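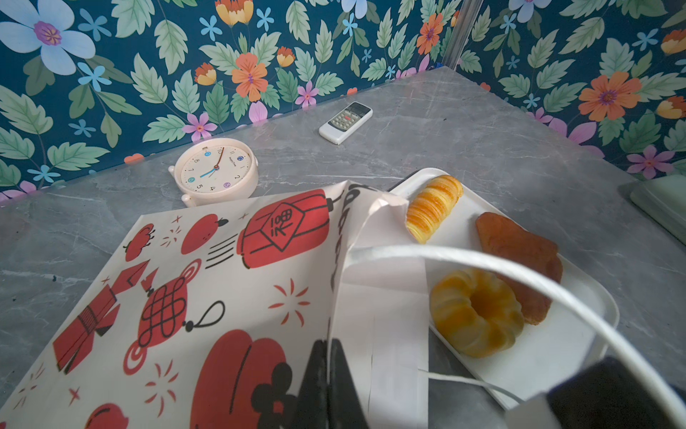
Fig. 1. Teal floral wallpaper meeting at a corner, with a marble-patterned tabletop.

Courses > Surface Design 202 > Week 4 > Handout

Search this course Go

Week 4: The Repeat
Notes by Sekar Saragih, Meredith Studio Program

Last time we finished with stripes and checks. Now we get to the good stuff! A repeat is the smallest block of a design that can be printed over and over to fill a wall or a bolt of cloth. Once you know how to hunt for it, you'll be staring at curtains in waiting rooms for the rest of your life (I do, and I'm very happy).

Three terms to know:

Straight match: the block lines up directly with its neighbor at the same height.
Half drop: the next column slides down by half the height of the block. Wonderful for florals, as the eye travels on a diagonal and has a harder time finding the grid.
Free match: the strips can be hung without lining anything up. Plain textures and many vertical stripes work this way. 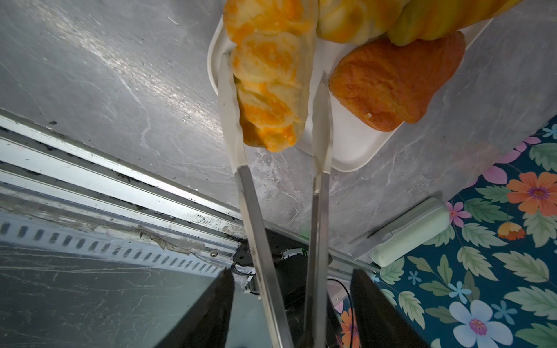 What happens to paper use when the repeat gets taller?
Waste usually goes up. Each strip has to be cut to a whole number of repeats. With a 65 cm repeat and a drop of 202 cm, three repeats fall just short, so you cut four and trim 58 cm away.

Look closely at the Sernwood sample book in the studio. The early sheets have very obvious rows, and then the designer starts turning the stems and tucking buds into the gaps, and suddenly the whole thing moves. I love that page turn!

Small filler motifs do a lot of this work. Leave them out and you get pale "rivers" running across the wall, which show up best if you step back and squint.

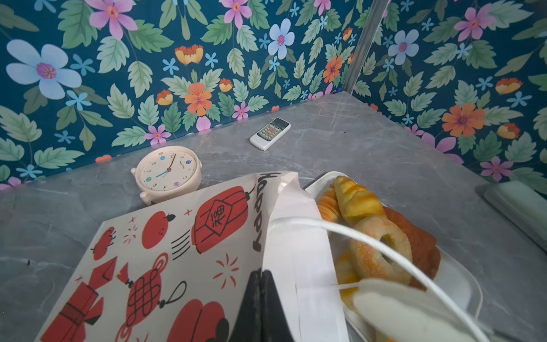

Fig. 2. Large blooms with tiny blue star-like flowers among them.

For the studio session: draw one block, 60 cm square, with at least one motif crossing each edge. Print it small at first, tile it both ways, and bring both versions. Tracing paper is in the Trider cabinet.

Comments (2) Shares (7)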